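Last updated: Tuesday, April 25, 2023

A maple board will last for decades if it is oiled. The shop at Pendon sells most of its boards in November, and many come back dry within a year — usually from the dishwasher.

Wash by hand, stand the board on edge, and leave it overnight. Then rub in mineral oil. Denano, the shop's own brand, costs 40 cents more than the plain kind and works the same.

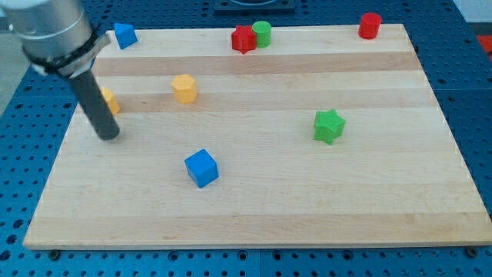
L. Hrytsenko

Strips of different shades take oil at different speeds. Wipe off the extra after 90 minutes.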